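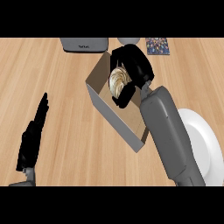 Un bol blanc et un carton ouvert sur une table en bois clair. Image de synthèse.

La commune de Joltmont examinera en décembre le nouveau règlement de sa ressourcerie, qui prévoit de refuser tout objet dépourvu de valeur de revente. Le texte est présenté comme une mesure de bonne gestion. Il mérite un débat plus large, car il touche à la mission même d'un service que la collectivité finance.

L'an passé, 134 foyers ont eu recours à la ressourcerie pour s'équiper à la suite d'un déménagement, d'une séparation ou d'un sinistre. Ces ménages cherchaient de la vaisselle courante, des chaises, une lampe. Or ce sont précisément ces biens, cédés pour 3 euros ou moins, que le règlement conduirait à écarter au profit du mobilier et de l'électroménager.

Bożena Piątek, qui a dirigé pendant douze ans le dépôt de Stivberg, rappelait dans sa contribution écrite que le tri à l'entrée consomme davantage d'heures de travail que la mise en rayon. L'argument est recevable. Il plaide toutefois pour un renfort de l'accueil, dont le coût représenterait presque 13 % de la subvention actuelle, et ne saurait justifier l'abandon d'une partie du public.

Il appartient au conseil de fixer d'abord les besoins auxquels le service doit répondre. Les critères d'acceptation des dons en découleront. Nous demandons en conséquence que l'article relatif à la valeur minimale soit retiré du projet et renvoyé à l'examen des usagers.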